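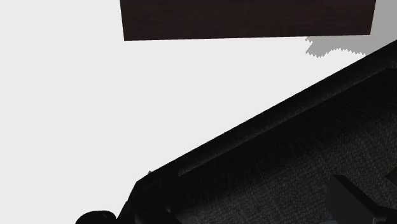
벽 고정부터 하라는 말은 왜 맨 뒤에 있냐고, 지난번 판을 읽은 분이 댓글로 물으셨음. 맞는 말이라 이번 판에서 순서 바꿈. 고정 브래킷이 3장 맨 앞으로 왔습니다.

3장. Hivov 거실 수납장 조립과 설치

3-1. 시작 전에

부품 봉투 뜯기 전에 봉투 번호 확인. 번호 섞이면 나중에 나사 길이 구분 안 됨. 긴 나사는 벽용, 짧은 나사는 경첩용. 바꿔 끼우면 문짝 앞면으로 뚫고 나옵니다.

필요한 공구: 십자드라이버, 수평계, 연필, 고무망치. 전동드릴은 토크 제일 낮게. 육각렌치는 봉투 4번에 들어 있음.

주의: 본체 세우는 작업은 꼭 두 사람이. 혼자 세우다가 모서리 찍히면 교환 안 됩니다.

3-2. 벽 브래킷

1. 놓을 자리 정하고 걸레받이 두께 확인. 걸레받이가 두꺼우면 뒷판이 벽에서 뜸. 동봉된 고무 패드로 간격 맞추기.
2. 연필로 브래킷 구멍 표시. 수평계 대고 한번 더.
3. 석고보드면 앙카 먼저. 콘크리트는 칼블럭. 앙카는 동봉 안 돼 있으니 따로 준비.
4. 나사는 끝까지 조이지 말고 한 바퀴 남겨 둘 것. 본체 걸고 나서 마저 조입니다.

참고: 벽 속 전선 위치 모르면 뚫지 마세요. 콘센트 바로 위아래는 무조건 피하기.

3-3. 본체 조립

1. 바닥에 담요 깔기. 박스 펼쳐서 깔아도 됨.
2. 옆판 두 장을 홈이 마주보게 눕힘. 스티커 붙은 쪽이 아래.
3. 목심에 본드 조금만. 넘치면 바로 젖은 천으로 닦으세요. 굳으면 자국 남음.
4. 바닥판, 윗판 순서로 끼우고 고무망치로 톡톡. 세게 치면 안돼요.
5. 캠 볼트를 시계 방향으로 반 바퀴. 더 돌리면 헛돕니다.
6. 뒷판은 본체 대각선 길이 두 번 재서 같을 때만 박기. 다르면 살짝 밀어서 맞춘 다음에 다시 잽니다. 이거 건너뛰면 문짝이 절대 안 맞음.

주의: 본드 쓴 뒤 하룻밤은 물건 올리지 말것. 여름 장마철이면 더 오래.

3-4. 선반 배치

소파 옆에 두고 쓰는 집이 많아서 아래 칸 높이를 바꿀 수 있게 해놨습니다. 담요나 쿠션은 아래, 자주 쓰는 그릇은 가운데 칸.

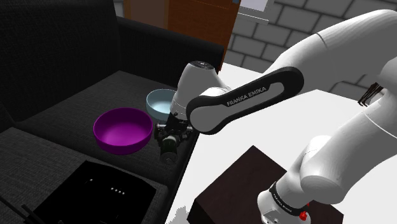 가운데 칸에 접시를 쌓으면 선반이 휘지 않느냐는 문의도 있었는데, 보강대를 끼우면 괜찮습니다. 보강대는 부품 코드 2,255. 선반 밑면 앞쪽 홈에 밀어 넣기만 하면 됨. 나사 없음.

1. 선반 핀 네 개를 같은 높이 구멍에. 하나만 어긋나도 덜컹거려요.
2. 선반은 비스듬히 넣어서 안에서 눕힘.
3. 앞쪽을 손바닥으로 눌러보고 흔들리면 핀 다시 확인.
4. 무거운 건 양 끝으로. 가운데 몰아 놓지 마세요.

3-5. 문짝 조절

경첩 나사 두 개. 앞 나사는 좌우, 뒤 나사는 앞뒤. 위아래는 경첩 받침을 살짝 풀어서 옮김. 조금씩 돌리고 닫아보고, 또 돌리고. 문 틈은 위에서 아래까지 고르면 됩니다. 댐퍼가 뻑뻑한 건 처음 며칠 그렇고 쓰다보면 풀림.

경첩에 기름 치지 마세요. 먼지 붙어서 더 뻑뻑해짐.

3-6. 손질

마른 천이 기본. 얼룩은 물 꼭 짠 천에 중성세제 조금. 알콜, 아세톤, 매직블럭 금지. 표면 광이 죽습니다. 벽 나사는 계절 바뀔때 한 번씩 조여 주새요.

3-7. 부품이 모자랄 때

포장 상자 옆면 코드 먼저 확인. 326으로 시작하면 Keditz 경첩 모델, 나머지는 Harawira 경첩 모델이고 둘은 서로 호환 안 됨. 섞어 주문하시는 분이 계속 있어요. 문짝 세트 코드는 2,428. 왼쪽 오른쪽 구분해서 적어 주세요.

신청은 Pivulcombe 고객 창구로. 구매 영수증이랑 모자란 부품 봉투 번호 같이. 8월은 휴가 기간이라 발송 늦습니다.

다음: 4장 이전 설치와 분해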